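Travel > Festivals & Traditions > Interviews

The lantern boats of Disberg

Milagros Manalo was late for our coffee, and she apologized three times before she had her coat off. She had been down at the landing since early morning, arguing (kindly, she says) over who gets to go first in the lantern parade.

"Everybody wants to be first, and then the evening comes and they're all shy," she told me, laughing. "My aunt rowed in it for years and she always hung back to wave at people."

The parade has been held on the Bayram canal every September for as long as anyone in town can remember, and last year it drew 3,848 visitors, which is a great many for a place with one bakery. This year 53 boats have signed up, each carrying a family, a choir or a group of old school friends, and I have to say that hearing her go through them by name was one of the nicest half hours I've spent on this job.

She came to Disberg for a summer and stayed. "I rented a room over the Groma boatyard, and it smelled of varnish, and I loved it right away. I still do!" 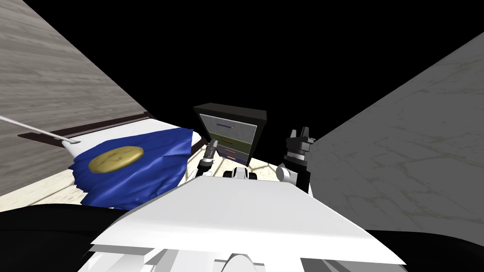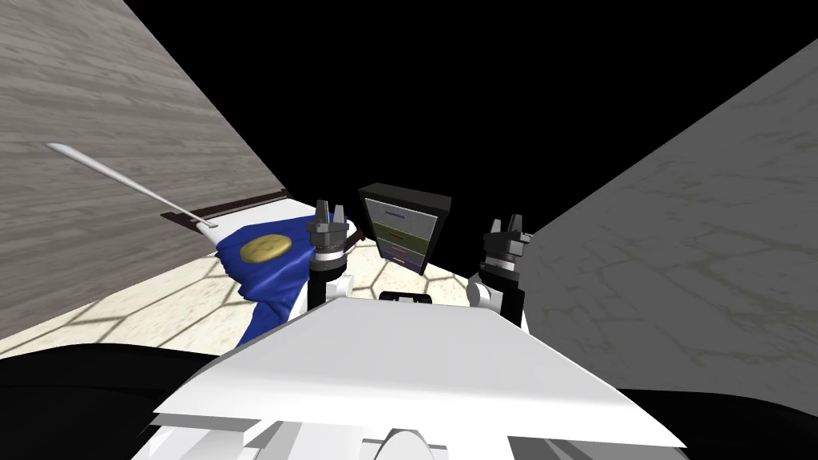
Her own boat will carry four rowers and her friend Sarmīte Strazds, who sings. They've practiced the same two songs all month, mostly after supper, with the neighbors joining in from their windows. "Sarmīte wants a third one," Milagros said, buttoning her coat again. "I told her we'll see how long the candles last."

Last updated: September 2023

Related
Harvest supper returns to Prallodham
How to fold a paper lantern
Night markets worth the drive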